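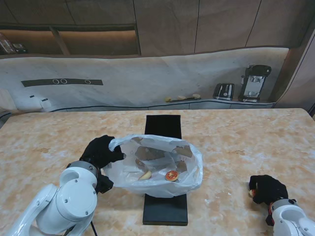
TRAVEL NEWS | Places to Stay

Kerlow opens its doors again

04/05/2021

Well, it's been a long old winter, but I finally have some holiday news worth passing on! The Kerlow, the little hotel on the harbour that so many of you wrote to me about last year, is taking bookings again for the summer. I rang them on the first morning the lines were open and it took me 2 hours to get through, so I suspect a few of you had the same idea.

Bartosz Kaczorowski is still running the place and he was in very good spirits. They've used the closed months to redo the top floor, which badly needed it (anyone who had the room with the sloping shower will know what I mean). The rooms up there now have proper baths and new windows, and he tells me the one at the end of the corridor gets the sun until supper. The ground floor rooms are much as they were. I've always liked those, to be fair - you can walk straight out to the sea wall in your slippers.

Prices start at £60 a night for a small double in the quieter weeks, and go up to £185 for the family rooms once the schools break up. Breakfast is included in both. Dinner isn't, and you'll need to book a table when you arrive as they're spacing things out in the dining room. If it's full, Cieślak is still going, two streets back from the harbour, and they do a very good fish soup.

A few of you asked about the boat trips. The Hina will be running out to the seal rocks in the mornings, weather permitting, and the hotel can put your name down. Take a jumper, even in August. I didn't on my first go and had to borrow a blanket that smelt strongly of diesel.

The other thing I'm excited about is the coast path to Raltik, which was shut in March after part of the bank slipped. It's open right through again with a new stretch of steps, and you come out by the old inn with 1697 carved over the door. It's a good half day there and back if you stop for a drink, or there's a bus home from the square for anyone whose knees have had enough by then (mine usually have).

Bookings are by phone or email only for now, and you can move your dates free of charge up to a week before you travel. I've gone for the last week of June, top floor, sea side. Do come and say hello if you're there too!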